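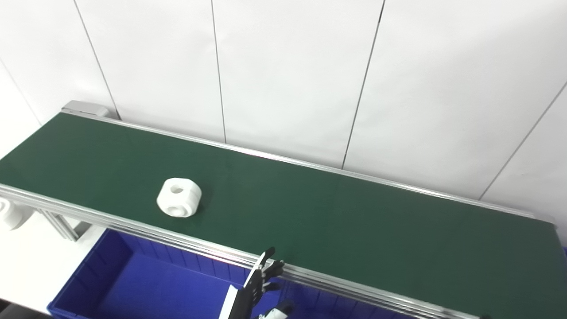
Vinyl care in the workshop

Store part-used rolls upright, off the floor, with the core plugs left in. Rolls laid flat take a set and the film tracks badly in the plotter.

Change the blade after every 30 m of reflective film. Set the depth on an offcut - the liner should be marked but not cut through.

Wipe panels with isopropyl alcohol and a lint-free cloth, then dry with a second cloth before the alcohol flashes off.

Leave printed film to outgas overnight before laminating.

Brisa Escobedo, Gramley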